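How to check an online shop before you give it your card details

A reader called Nuanchan Rojanasak wrote to me in May after losing 90 pounds to a website selling garden furniture. The site looked fine, the prices were low but not silly, and she got a confirmation email within a minute. No bench ever turned up. I've had a lot of messages like hers, so I've put the checks I use into one page. They take a few minutes and you don't need any special software.

Step 1: Read the web address slowly

Look at the bar at the top of your browser and read the whole address, one letter at a time. Scam shops often use the name of a real one with a word added, such as "outlet" or "clearance", or with two letters swapped. If you came from an advert on social media, close the tab, open a new one and type in the shop's name yourself. Does the same site come up?

The padlock next to the address only tells you that the connection is encrypted. Any crook can get one for nothing.

Step 2: Look for a real address and phone number

Go to the bottom of the page and find the contact details. A proper shop will give a company name and a postal address. Copy the address into a map search and see what is there. I did this with a shop calling itself Furell and the address belonged to a car park. If the only way to get in touch is a form, leave it alone.

Step 3: Check what you'd really be buying
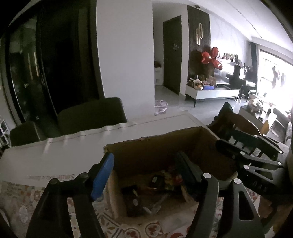 Product listings deserve a proper read, including the small print under the photos. Mystery boxes and "returned parcel" bundles are the ones I get asked about most. The advert shows headphones and tablets, and the small print says "assorted items". A cardboard box with crinkled red and gold packaging, a white stick and a small black thing in it would fit those words perfectly well, and you'd have a hard time arguing for a refund. If the listing doesn't name the exact item you will receive, don't pay for it.

For ordinary products, copy a sentence from the description and paste it into a search engine with quotation marks round it. Stolen text will often show up on dozens of other sites. You can do the same with the photos by using reverse image search – right-click on the photo and pick the search option if your browser has one.

Step 4: Search for complaints

Type the shop's name followed by the word "scam", then try it again with "refund". Ignore the reviews on the shop's own pages. On review sites, sort by newest first and look at the dates. Lợi La sent me a link to a shop called Linik that had 200 five-star reviews, all posted within 2 days and nearly all using the same phrases. The older ones were about a different business altogether. 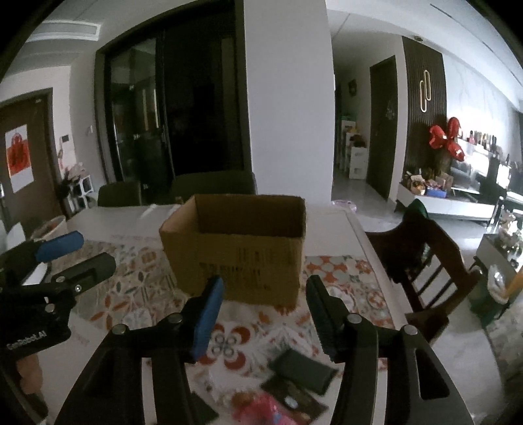 Also check how old the site is. Search for "whois lookup", pick one of the free services and enter the address. A shop that says it has been trading for decades on a domain registered last month is not worth the risk.

Step 5: Pay in a way you can undo

Use a credit card or a well-known payment service. Never pay by bank transfer, gift card or cryptocurrency, whatever discount is offered. Bartosz Baran was told the card system was down and was asked to transfer 400 pounds instead. He closed the page, and that was the right thing to do.

If you have already paid

Ring your bank straight away, using the number on the back of your card, and ask about getting the payment reversed. Save the order email and take screenshots of the site before it disappears. If you made an account there, change that password anywhere else you've used it. Then report the site to your national fraud reporting service.

Watch out for anyone who contacts you afterwards offering to get your money back for a fee. Delete the message and block the sender.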